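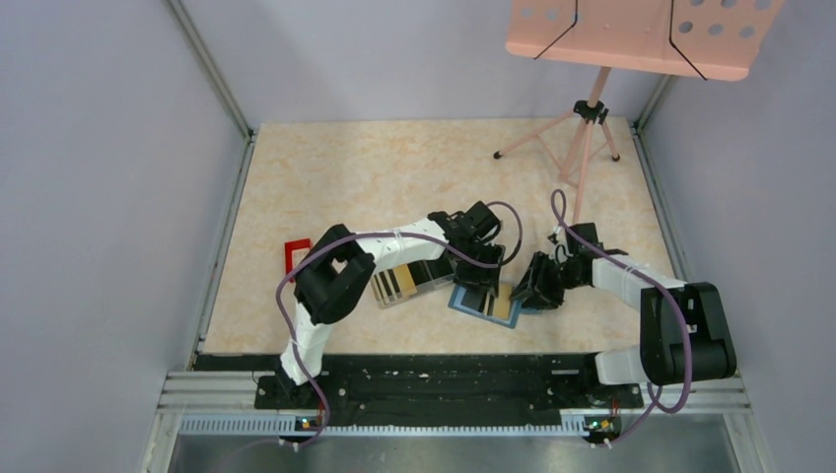
Notebook, March 28, 2026

Glue line tests, second round. Writing this up while I still remember which clamps went where.

Background for anyone who wasn't in on the December batch: Araceli has a flyer from Tendia that says their new hide glue substitute "matches traditional hot glue in every respect." I have read that sentence, or one a lot like it, on every bottle of liquid hide glue I ever bought. So we are testing it against our own hot glue, the same stuff we've used on chair joints all along, and against plain white glue as a control.

Samples are lap joints in maple, cut from one board. Fraser wanted to use oak offcuts because we have a pile of them. I said no. The December batch was half oak and half whatever was in the bin, and the numbers went all over the place. Half the breaks were in the wood, too, so all we learned was that the oak had checks in it.

Clamped everything for 24 hours, then left the pieces on the shelf for a week with no heater pointed at them. Pull test on the hanging rig with the lead shot bucket. The rig is crude. It pulls a bit off straight and I don't trust it past the second digit, which is one reason I'm not putting the figures up on the board yet.

What I saw:

Hot glue - boring and consistent. One early failure, and that joint had a dry corner. My brushing, my fault.

White glue - stronger than the hot glue, as expected. Also no use to us, because the whole point is getting a chair apart again in 30 years without wrecking it.

Tendia - four joints about as good as the hot glue, two that let go well under it. Broken faces on the two bad ones were shiny, with hardly any fiber pulled. To me that says the glue skinned over before the clamps went on. Aurelio thinks it was a bad bottle. Could be. The bottle has no date on it anywhere, only a lot number, 2791, and the lot number means nothing to us. For a glue with a shelf life that bothers me more than the two failures do.

Reversibility: soaked one broken half of each in warm water. Hot glue went soft in the usual time. Tendia went rubbery and stayed rubbery. You can peel it, but it leaves a film, and the film took scraping. "Every respect" is doing a lot of work in that flyer.

Seija asked if I'd made up my mind before starting. Fair question. Probably yes. So for the next round she labels the samples and I do the pulling without knowing which is which. Should have done that in December.

To do:
- New bottle from a different lot. Damián to ask the shop on Ocampo if they can read the lot numbers.
- Shorter open time on half the Tendia joints, to check the skinning idea.
- Straighten the rig. The top hook is bent.
- Glue pot thermostat reads low. It was set at 140 and the candy thermometer said 150. Either one could be wrong, so check both in boiling water.
- 110 grit on all faces before gluing, or whatever that odd box of paper really is. Same box for every sample, anyway.

Not ordering the big jug until the blind round is done, whatever the discount is.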